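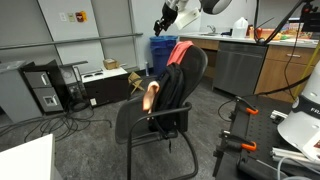 Ground lease, second reading

September 16, 2021
By the Floklow diarist

Up at six to finish Schedule 2 before work. I had left it for last because it is a list of excluded services and I assumed it would match the list in the July draft. It does not. In July the excluded services were elective sterilization, fertility treatment and "such other services as the Landlord may reasonably notify." In the version now on the hospital district's website the first two are gone and the third has moved to the definitions page, where it is attached to the term Permitted Use. The effect on the tenant looks the same to me. The effect on a person reading only Schedule 2 is that there seem to be no exclusions at all.

For my own record, the structure as it stands. The land under the new Jamville maternity and outpatient building belongs to the Marchetti foundation, which took it over from the religious order when the order closed its last house in the county. The hospital district will pay for the building. The foundation will grant the district a ground lease of 100 years at nominal rent. The district will then sublease the clinical floors to an operating company, and the operating company's board will have 11 seats. The foundation appoints three, the district appoints three, medical staff elect two, and the remaining three are "independent," chosen by the other eight. The chair comes from the independent group.

On paper the foundation has no majority and cannot get one by itself. That has been the district's answer at both public sessions and it is correct as far as it goes. What it leaves out is clause 14, under which any change to the Permitted Use needs the written consent of the landlord. Board seats do not matter to clause 14. Eleven votes out of eleven would still need the letter.

Lunch: read clause 14 again, then the consent clause in the county library lease for comparison, since it is the only other long ground lease I have a copy of. The library's version says consent "shall not be unreasonably withheld, conditioned or delayed." Ours says consent "shall not be withheld other than on grounds consistent with the Landlord's purposes." The purposes are in the foundation's articles. I requested those from the state filing office in July and they came as a scan, slightly crooked, with the amendment page missing. Requested it again. The fee is small but they only take checks.

I do not think anybody drafted this to deceive. My guess is that the foundation's lawyers started from their own standard form, the district's lawyers struck the parts that would read badly in a newspaper, and the operative language survived because it was written in property terms. That happens a lot. A lease is drafted by people who worry about rent, insurance and roof repair, and the question of who decides what a doctor may do on the third floor gets handled as a use restriction, the same as a rule against dry cleaning or a gas station.
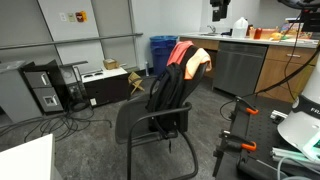 The other item today was the district's response to written comments. It received 3,000 of them, according to the cover memo, and sorted them into categories using Catis, the same software the county uses for zoning objections. The categories are Ownership, Location, Parking, Clinical Services, Cost, and Other. A comment can go in only one category. I looked up my own and it is under Location, presumably because the first sentence gives the parcel number. It has nothing to do with location. It asks whether clause 14 binds a successor landlord if the foundation dissolves or merges, and the published response to Location comments is a paragraph on bus service.

I wrote to the clerk asking for it to be moved. The form for doing this is the same form used to submit a comment, so it is possible that I have now submitted a second comment about location.

The Clinical Services response is better than I expected. It says in plain terms that all procedures lawful in the state will be available in the building. It says this will be stated in the operating agreement. Checked the operating agreement: the sentence is in the recitals, before the numbered clauses. Recitals can help a judge interpret an unclear clause. They do not usually create a duty by themselves, and clause 14 of the lease is not unclear. There is also the order of precedence to think about. If the operating agreement and the ground lease conflict, the ground lease wins (clause 3 of the operating agreement, last line). So the assurance is in the weaker part of the weaker document.

The fix would be short. Move the sentence from the recitals into the body of the ground lease, say that it applies notwithstanding clause 14, and say that it runs with the land. Three changes. I drafted them on one page this evening and took out the adjectives. I also drafted an alternative in which the district buys the land outright, but that brings in the appraisal, the bond measure and the state's approval of the bond measure, and it would be two more years before anyone poured concrete. The current building has buckets in the corridor outside the ultrasound room. I do not want to be the cause of two more years of buckets.

That is the part of the argument I find hardest to be tidy about. People in favor of signing as is say that the delay has a cost and that the cost falls on patients now. I accept that. People against signing say that 100 years is a long time to rely on the good manners of a landlord. I accept that as well. The two positions get presented as if one of them must be foolish, and the session last month was mostly each side reading its own paragraph to the other. Hardly anyone had the lease open. The district had printed copies at the door, though without the definitions page, and the definitions page is where most of it is.

Note for later: check whether "Landlord's purposes" is fixed as of signing or floats with later amendments to the articles. If it floats, the foundation could change the test for its own consent by changing its own articles. If it is fixed, somebody needs to attach the articles as an exhibit, and at present Exhibit C is marked "reserved." 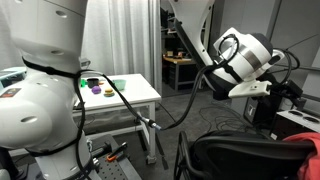
Robot arms with cabling.

Nine in the evening. Called the district's public line this afternoon and was told that the vote is still planned for the regular meeting and that the agenda packet will be posted the usual three days before. I asked if the packet would include a redline against the July draft. The answer was that a clean copy is easier to read. I said that both would be useful. This was noted.

Made my own redline instead. It took most of two hours, because the July file is an image and the new one is text, and the page breaks do not line up. Changes found, other than Schedule 2: the insurance clause is longer, the notice address for the landlord is now care of a law office, "sponsor" has become "landlord" throughout, and the sentence about a chapel has been removed along with the chapel. The renewal option is unchanged. Dispute resolution is unchanged except that the arbitration now takes place in Jamville – previously no location was given.

The change from sponsor to landlord is the one the press release leads with. I think it is a fair change and probably was hard to get. It also means that searching the document for "sponsor" now returns nothing, so some readers will stop there.

Still to do: the missing amendment page, a check for the filing office, one-page proposal to the clerk before the packet closes, and a second copy of the library lease without my coffee on clause 9. Printer is low on black.

3 comments | 7 shares

© Floklow. All rights reserved. Contact | Back to top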